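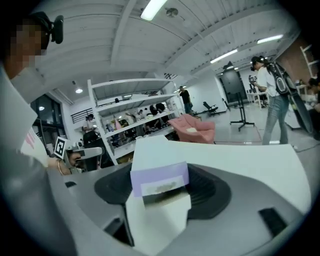
According to Meenakshi Bhatia, a paper form fails long before anyone fills it in: it fails when the person who drafts it has not decided what will be done with each answer. Her remark was made about the intake forms at Garg, but it applies to most printed matter that asks the reader to supply something. This chapter takes it as a starting point.

Chapter 6
Forms, Cards and Sheets

6.1 Scope

Earlier chapters dealt with continuous text: reports, manuals and notices. The reader of such documents reads and then acts. The reader of a form reads, writes, and reads again, usually in short bursts and often standing up. The layout must serve that pattern. Three classes of item are covered in this chapter.

A form is a printed item with blank spaces, completed once and kept. A card is a small item of heavier stock, handled many times and read at a glance. A sheet is a single leaf of ordinary stock carrying fixed information, with or without spaces for marks.

Booklets and bound registers are treated in Chapter 7. Screen forms are left out, apart from a short note in 6.9 on forms that are printed from a screen layout.

6.2 Paper weight and handling

Paper weight is stated in grams per square meter. Ordinary office sheets are commonly 71 or a little above. Sheets in this range bend under their own weight and should be supported on a board when written on. Card stock begins, for the purposes of this book, at 130. At 219 a card will stand in a slotted rack without curling, provided that the grain runs upright. Grain direction should be written on the print order; a printer who is not told will choose the direction that wastes the least paper.

6.3 The order of questions

Questions are placed in the order in which the reader can answer them, which is often different from the order in which the office needs them. Tehrani's study of the Erton claim form compared two versions with the same wording. The first asked for a policy number at the top. The second moved it to the end, next to the signature. Of 445 forms returned in June, most of the incomplete ones were of the first version. Siamak Tehrani noted that readers who stopped to look for the number often left the next two boxes blank as well. The Voltari service card, discussed in 6.5, shows the same fault on a smaller scale.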